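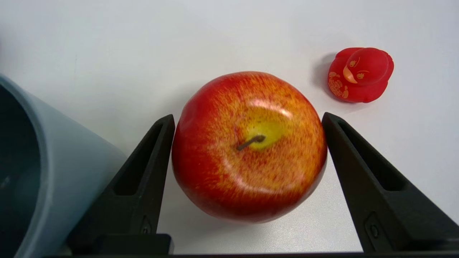 Sat 18 January

Drove out to Drimmont for the first of the early apples. It's 48 km each way and the orchard shop shuts at noon, so I left before breakfast. Paid $30 for a box of seconds. Isla Gilchrist wants half for chutney and I'll stew the rest with a bit of cinnamon, skins on. The freezer is still full of last year's plums, which I need to deal with first. The later varieties won't be ready for weeks. Clem has asked for his jars back.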